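Onton 智能操作课程项目组 学生参与者招募通知

各院系：

Onton 智能操作课程项目组现面向全校本科生及研究生公开招募新一期参与者。本项目为学分制实践课程，依托 Plolulix 仿真平台开展教学，主要研究机械臂在家居环境中对柜门、箱门等铰接部件的操作方法。现将有关事项通知如下。

一、课题内容

本期主课题为“带把手铰接门的开合操作”，全部工作在仿真环境中完成。 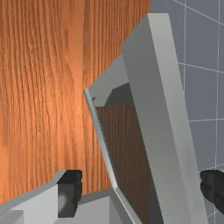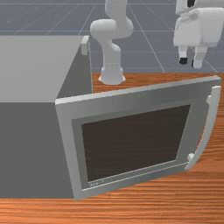
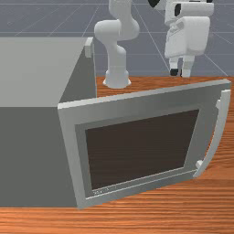
仿真场景：机械臂与铰接门操作课题。

Ha-neul Jeon 在结课意见中写道，第一个月几乎都花在坐标系和接触参数上，进度比预想的慢得多，希望后来的同学报名之前先把线性代数捡起来，也希望课程组把调参记录的模板早一点发下来。课程组已采纳上述意见，本期模板将于首次集中授课时下发，坐标变换部分相应增加两次习题课。

主课题下设以下三个方向，申请人可填报一至两个志愿：

（一）轨迹规划方向。负责设计夹爪接近、接触及带动门体转动的运动轨迹，处理门体转动过程中的避碰问题。

（二）策略学习方向。利用已有示范轨迹训练操作策略，并在不同门体尺寸、不同初始开度下进行测试。课程组现有经人工核验的示范轨迹1,282条，供本方向学员使用。

（三）场景与评测方向。负责仿真场景的搭建与维护，编写自动评测脚本，整理失败案例。上一期遗留的415条失败记录尚未完成分类，将作为本方向的首项任务。

二、招募名额与申请条件

本期计划招募12人，各方向名额由课程组根据报名情况统筹安排。申请人应符合下列条件：

1. 本校在籍学生，年级、专业不限，本科一年级学生须已修完一学期程序设计课程；
2. 能够独立使用 Python 编写并调试程序，了解 Linux 基本操作；
3. 具备线性代数基础，修读过机器人学、自动控制或机器学习相关课程者优先；
4. 能够保证每周四晚间集中授课的出勤，并完成课外实验任务；
5. 报名场景与评测方向者，须有三维建模或物理引擎使用经历，课程作业亦可。

曾参加过往期课程的学生可以再次申请，但不得重复选择同一方向。

三、课程安排

课程自3月开始，至学期末结束。集中授课定于每周四晚，每次90分钟，地点为工程楼仿真实验室。前四周为公共基础阶段，讲授运动学、碰撞检测及平台使用；第五周起按方向分组开展工作，每组配备助教一名。期中须提交阶段报告，期末进行公开答辩，并提交完整代码与实验记录。

课外实验可在实验室工作站上进行，也可通过远程账号提交任务。计算资源按组分配，不得转借他人。各组须使用统一的 Demirtaş 日志格式保存实验结果，格式不符的结果不计入评测。

四、考核与学分

考核成绩由平时实验、阶段报告和期末答辩三部分构成，合格者记两学分。无故缺席集中授课三次以上者，取消考核资格。成绩优秀的小组，由课程组推荐参加 Flaltell 学生机器人操作竞赛仿真组的校内选拔，报名费用由课程组承担。

学员在课程期间完成的代码和数据归课程组与作者共同使用。对外发表或参赛时，应事先书面告知课程组，并如实列明全部参与者。

五、申请材料

1. 申请表一份，须写明所报方向及志愿顺序；
2. 成绩单一份，教务系统导出版本即可；
3. 个人陈述一份，不超过一页，说明报名理由及每周可投入的时间；
4. 代码样例一份，应为本人独立完成，附简要运行说明。

材料请合并为一个压缩文件，以“姓名—学号—方向”命名，通过学院课程申请系统提交。材料不全者不予受理，逾期不补。

六、选拔程序

课程组对申请材料进行初审，通过者参加上机测试和面谈。上机测试要求申请人在给定的仿真场景中读取门体关节角度，并编写一段控制夹爪移动至把手附近的程序，允许查阅平台文档，不允许使用他人代码。面谈时间为每人十五分钟，内容围绕所提交的代码样例展开。录取结果在学院网站公布，同时以邮件形式通知本人。

收到录取通知后，应在三个工作日内回复确认。未按时确认的，视为放弃，名额依次递补。

七、联系方式

课程事务由 Gyu-bin Byun 负责。咨询请于每周四下午前往工程楼仿真实验室，或通过课程申请系统内的留言功能提交问题。关于学分认定及跨院系选课手续，请先与所在院系教务办公室联系。

Onton 智能操作课程项目组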